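Trandlow Headline Watch: your questions answered

What do you do?

We read the morning email newsletters from 6 news sites, Grustelora and Huludico among them, and note which stories are put at the top and how the headlines are worded. It is slow work, and rather lovely with a pot of tea – we have been at it since February and we still disagree over breakfast more often than you might think!

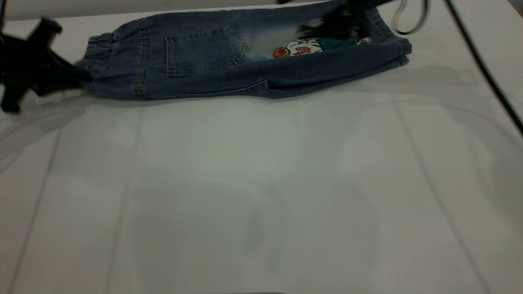
Blue denim jeans on a white tabletop.

How do you decide whether a headline is slanted?

Two of us read it separately, without seeing the name of the site, and mark it as fair, leaning or loaded. If we differ, a third reader has a look. Of the last 70 headlines we marked, 40 came out as fair, which pleased us no end.

Do you ever hear from people who think you've got it wrong?

Oh, all the time, and we do love the letters (even the cross ones).

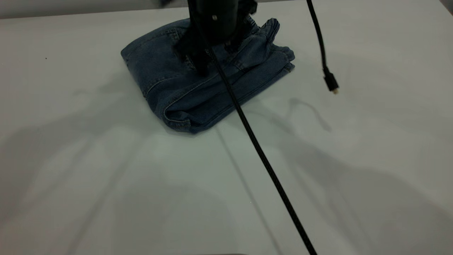
Morenike Ogunleye wrote to say that we ought to look at what gets left out as well, as a newsletter can word every headline politely and still skip the story that embarrasses its favourite party. She has a very good point, and we are now keeping a list of the big stories each site passes over.

Are you on the left or the right?

A bit of both, bless us. Our readers vote in all sorts of ways, and we ask each of them to tell us which way they lean before they start marking.

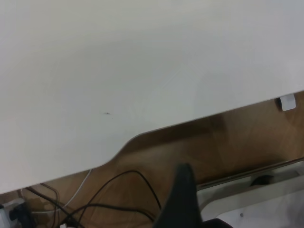

We also ask them to step aside for any story about a campaign they have given money to or knocked on doors for, and they have been very good about it.

Can I send you a newsletter to look at?

Please do! Forward the whole email, with the subject line left just as it was, and put Tijani in your note if it is a local paper – that is our name for the local list.

Page last updated Thursday, May 7, 2026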